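Laborbuch Greifen, Donnerstag, angefangen kurz nach neun

So, Kolano-Testlizenz läuft endlich. Gestern noch zwei Stunden mit dem Lizenzserver gekämpft (der will unbedingt Port 812 offen haben, steht nirgends in der Anleitung, bitte merken!), heute früh dann einfach durchgestartet, als wäre nie was gewesen. Na gut.

Zur Erinnerung für alle, die später reinschauen: Lindqvist bietet uns das Paket an, also Simulator, Handmodell und die Objektbibliothek Fakau dazu. Wir haben die Testphase bis Ende Mai, danach müssen wir Clernunham sagen, ob wir es für das Projekt nehmen oder bei unserem alten Gebastel bleiben. Elsa ist eher dafür, ich war bis gestern eher dagegen. Heute schwanke ich.

Das Handmodell ließ sich ohne Murren laden, Gelenkgrenzen waren alle schon drin, und die Ansicht von der Hand aus gibt es als fertige Voreinstellung. Das hat uns beim alten Aufbau fast eine Woche gekostet! Als Szene habe ich die mit der offenen hellen Kiste auf dem Holzboden genommen und eins von den länglichen grauen Objekten, die mit den Wülsten und Falten, weil die bei uns immer die schlimmsten sind. Schräg angestellt, damit die Finger nicht einfach von oben zumachen können.

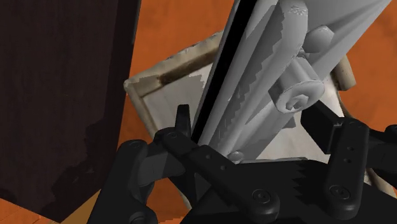
Die Kontaktberechnung ist deutlich ruhiger als bei uns. Kein Zittern in den Fingern, auch nicht, wenn ich den Zeitschritt auf 2 ms hochsetze. Bei 5 ms wird es dann albern, da springt das Objekt weg wie ein nasses Stück Seife, aber wer macht das schon. Einen Stapel von 200 Griffversuchen habe ich über die Mittagspause laufen lassen, der war nach 427 Sekunden durch, auf meinem normalen Rechner, nicht auf der großen Kiste unten. Da war ich ehrlich beeindruckt.

Was mich nervt:
Die Kollisionskörper aus Fakau sind ziemlich grob. Bei glatten Teilen egal, bei allem mit Falten greift man gefühlt in ein Kissen aus Luft. Man kann sie neu erzeugen lassen, aber der Knopf dafür sitzt in einem Untermenü, das ich dreimal gesucht habe.
Die Texturen und Schatten sehen in der Standardeinstellung stellenweise zackig aus. Für die Griffplanung wurscht, fürs Training mit Bildern müssten wir da ran. Elsa meint, es gibt eine höhere Renderstufe, die kostet aber extra (natürlich).
Der Export der Kontaktkräfte schreibt Kommas als Dezimaltrenner, wenn das System auf Deutsch steht. Mein Skript ist daran prompt gestorben. Umgehung: Sprache beim Start auf Englisch setzen.

Nachmittags kurz mit Elsa Toivonen telefoniert. Sie will, dass wir denselben Griff noch mit weniger Reibung fahren, einmal mit der Palme der Hand näher dran (sorry, Handfläche, ich lese zu viel englische Doku) und einmal mit mehr Abstand. Mache ich morgen früh als Erstes. Die Startdateien liegen im gemeinsamen Ordner unter kolano_test, bitte nicht umbenennen, die Pfade sind fest eingetragen.

Noch offen: Preis für drei Arbeitsplätze anfragen, und ob die Renderstufe im Paket verhandelbar ist. Rechner läuft über Nacht weiter, bitte nicht ausschalten!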